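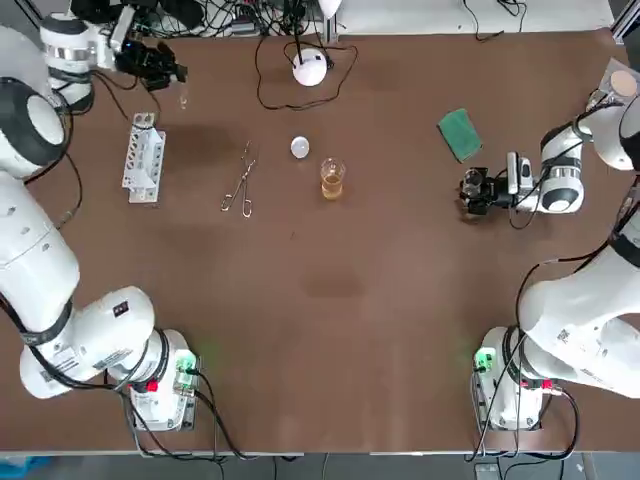
Laboratory items on a brown work table, with a test tube rack toward the back left.

Small laboratory equipment is the general name for the vessels, holders, hand tools and supports kept on or near a work table in a teaching or research laboratory. The term covers beakers, test tubes and their racks, vials, evaporating dishes, crucibles, tongs, tweezers, scissors, wire gauze and similar articles. It does not normally include balances, ovens, centrifuges or other powered instruments, although a desk lamp and a supply of cloths are often counted with it in school and college inventories. In older catalogs the same group of articles appears under the heading "bench ware" or "table apparatus."

Contents
Scope and terminology
Vessels
Racks and holders
Supports and heating accessories
Hand tools
Cloths and lighting
Work surface
Arrangement and clearing
The Sterkville collection
See also

Scope and terminology

There is no single agreed list of small equipment. Most laboratories divide their holdings by material (glass, porcelain, metal, plastic) or by use (holding, measuring, heating, transferring). The first method is common in storerooms, where breakable articles are shelved apart from metal ones. The second is common in classrooms, where students are asked to collect what they need for a given exercise.

The Wallis scheme, used in a number of teaching laboratories, combines the two. Articles are first grouped by use and then by material, and each group is given its own drawer or tray. Under this scheme a crucible lid is stored with the crucible it fits, and wire gauze is stored with tripods. Critics of the scheme have observed that it takes up more drawer space than storage by material alone.

Vessels

The beaker is the most familiar laboratory vessel. It is a straight-sided cylinder with a flat bottom and, in most patterns, a small spout at the rim. Beakers are used for holding, mixing and warming liquids. The graduations printed on the side are approximate, and a graduated cylinder or pipette is used where volume matters.

Vials are smaller and are intended for keeping samples. They may be made of clear or amber glass and are closed with a screw cap, a snap cap or a stopper. Because a vial is narrow in relation to its height, it is easily knocked over when empty, and many laboratories keep vials in a block or rack when they are not being filled.

Test tubes are rounded at the bottom and cannot stand without support. They are used for small-scale reactions, for comparing the color of solutions and for growing cultures.

The evaporating dish is a shallow, round vessel, generally of glazed white porcelain, with a wide opening that lets a solvent escape quickly. The crucible is deeper and is designed for stronger heating. Its lid is slightly domed or flat and may be mistaken for a small dish when seen apart from its crucible. In mixed storage the two are a frequent source of sorting errors.

Racks and holders

A test tube rack holds tubes upright in one or more rows. The usual form has an upper plate pierced with round holes and a lower plate or floor on which the tubes rest. Racks are made of wood, coated wire, metal or plastic. Clear plastic has the advantage that the contents of the tubes can be seen from the side without lifting them out. It is scratched more easily than wire and should be kept away from burners.

Racks are generally placed at the back of the table, where they are less likely to be struck by a sleeve or elbow. Left-handed and right-handed users may prefer opposite sides. Where a table is shared, the side is usually fixed by local rule.

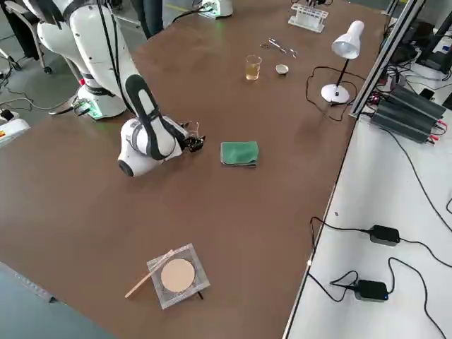

Laboratory table with wire gauze in the foreground and a folded green cloth. Glassware, a clear plastic test tube rack and a white desk lamp stand farther back.

Supports and heating accessories

Wire gauze is a square of woven metal mesh placed on a tripod or ring to support a vessel over a flame. Many pieces have a round center of ceramic fiber, which spreads the heat and reduces the risk of cracking the glass. Older gauze had an asbestos center. Asbestos-centered gauze has been withdrawn from use in most schools, and any piece whose center cannot be identified should be set aside for inspection and not brushed, cut or bent.

Gauze becomes discolored with use. Darkening of the mesh does not affect its performance, but a piece with broken wires or a crumbling center is discarded. The squares are stored flat. Bending a corner upward to form a handle, a habit found in many student laboratories, leaves the gauze unable to sit level on its support.

Other accessories in this group include the tripod, the iron ring, the clay triangle and the heat-resistant mat. The clay triangle is used in place of gauze when a crucible is to be heated directly.

Hand tools

Tweezers, also called forceps, are used for picking up small solids, filter paper and weights. Pointed tips are suited to fine work and blunt tips to general handling. Crucible tongs are longer, with curved ends shaped to grip a rim or lid. Scissors are kept for cutting filter paper, tubing, tape and indicator strips.

Tools with finger loops, including scissors and some tongs, resemble one another when closed and lying flat. Storerooms that keep them together commonly mark the loops with colored tape. Metal tools are dried before storage, and those used with acids are rinsed first.

Cloths and lighting

A cloth is a standard part of a laboratory setting, although it rarely appears in printed equipment lists. Folded flat, it may serve as a resting place for glassware that would otherwise roll. Opened, it is used for wiping down the table at the end of a session. Cloths used for chemical spills are kept separate from those used for drying, and many laboratories assign a color to each purpose. The choice of color varies from one institution to another and carries no general meaning.

Task lighting is supplied by a desk lamp where the ceiling light is insufficient or casts shadows across the work. A shade that tilts downward directs light onto the table and away from the eyes. The power cable should be led off by the shortest route to the outlet. Cables that lie in loops across the work surface can catch on vessels and are a common finding in safety inspections.

Work surface

Laboratory tables are finished in a range of materials, among them sealed hardwood, laminate, epoxy resin and stone. Dark, matte surfaces are often chosen. They limit glare from lamps, and clear glass and white porcelain are easier to see against them than against a pale top. Over time most surfaces acquire scuffs and stains. A stain that has not softened or raised the surface is regarded as cosmetic.

Arrangement and clearing

Laboratory manuals differ on how small equipment should be laid out before use. A widely taught arrangement places tall or unstable articles at the back, vessels in the middle and flat articles nearest the user. The approach is associated with Kvido Hrnčiar, an instructor whose course handbook recommended that students be able to reach every article without passing a hand over an open vessel. The handbook was later revised by Jarmila Kováčik, who added a section on shared tables and shortened the instructions for clearing.

In the revised order, liquids are dealt with first and labeled containers returned to their shelves. Glassware is then washed and set to drain. Heated articles are left in place until cool. Porcelain, gauze and hand tools are returned to their trays, and the table is wiped last. The lamp is switched off and unplugged once the surface is clear.

The Sterkville collection

The teaching collection at Sterkville is one of the better documented holdings of small laboratory equipment. It was formed from the storeroom of the former Šindelář school laboratory and was first cataloged in 2000. The catalog lists 482 articles in 14 groups, with glassware forming the largest group and lamps the smallest. Seven of the groups follow the Wallis scheme without change. The remainder were adapted to suit the existing cabinets.

The collection is stored in Pokex trays, a shallow stacking type with removable dividers. Stock is checked each December, and broken or incomplete articles are removed from the catalog at that time.

See also
Evaporating dish
Laboratory glassware
Test tube rack
Wire gauze

This article was last reviewed on April 21, 2026.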